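Filed under: Workplace | Tech at Work | Local Business

Robot arm joins the packing bench at Derkix, and the staff get a say in what it does

February 5, 2026

I spent a morning at Derkix this week, and I'll admit I went in expecting long faces. The firm makes curved handles and rails for bathrooms and care homes, it employs 17 people, and since November it has been getting ready to hand part of the bench work over to a robot arm. You can imagine how that went down in the canteen!

Well, it went down better than I'd guessed. The job in question is picking up finished pieces and setting them down again for checking, over and over, all shift long. Everyone I chatted to had done a stint on it and everyone had a sore wrist story to go with it (I got the full tour of one lady's elbow strap, which was very smart). The plan is for the arm to take the lifting and for people to keep the checking, the finishing and anything the customer has asked for specially.

Before a new lift goes anywhere near the shop floor it gets tried out on screen, using software from a small outfit called Andar. The bench team sit in on these sessions for 12 minutes at the start of each shift and say what they think - too fast, too close to the edge, wrong end first. I sat in on one and it was livelier than most meetings I've been to. Two of the packers had a proper disagreement about where a piece ought to be gripped, and the settings were changed on the spot.

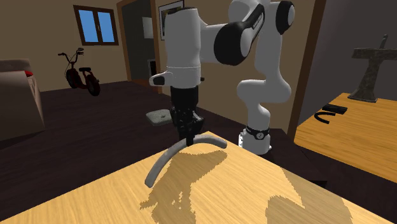
On screen at Derkix: the arm's gripper holds a curved grey piece at the corner of the table.

What does change is the rota. Bench shifts drop from four hours to two, and the rest of the time goes on inspection, which has always been the better paid job. Training for that is being run by Mutari, the college up the road, and 15 staff have put their names down so far. No jobs are going, the firm says, though it has only promised that until the end of next year, and a couple of people told me they'd like it in writing for longer. Fair enough, I'd want the same.

The first real arm starts on the bench next month, on the early shift only. I've been invited back to see it and I've already said yes - there was very good cake.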